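How to Descale an Electric Kettle

Posted March 31, 2011 by the Drokstead Household Desk
2 min read

Hard water leaves a chalky crust on the bottom of a kettle. In Dolton we need to clear ours every other month.

You will need white vinegar and water. For a kettle that holds 800 ml, use half of each.

1. Unplug the kettle and empty it.
2. Pour in the vinegar and water until the crust is covered.
3. Plug it in, bring it to a boil, then switch it off.
4. Leave it for 30 minutes. Thick scale may need an hour.
5. Pour the liquid down the sink and wipe the inside with a soft cloth. Keep the base and cord away from water.
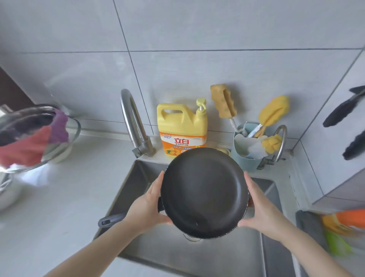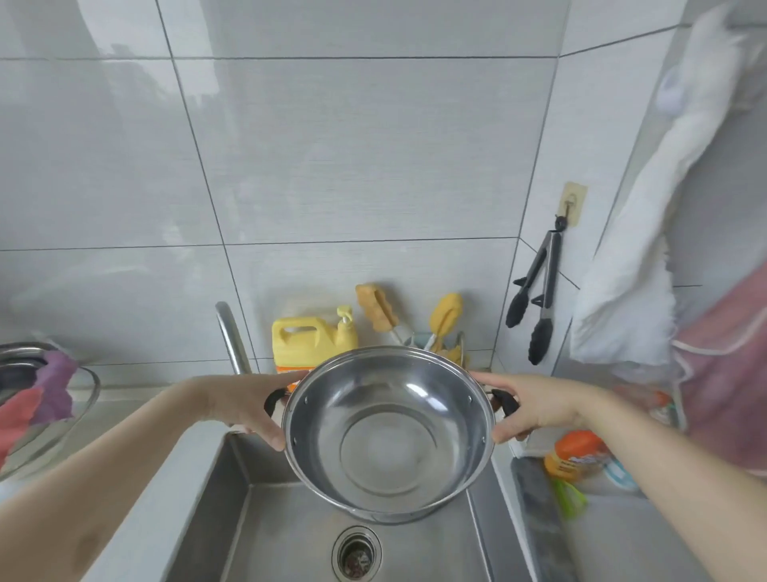
A frying pan and a pot, both held over the sink.

6. Fill with plain water, boil, and throw the water out. Do this two times, or until the smell is gone.

Don't scrape the heating plate with a knife or steel wool. If flakes remain, repeat from step 2. Lemon juice also works but takes longer.

Contact us | © 2011 Drokstead | Back to top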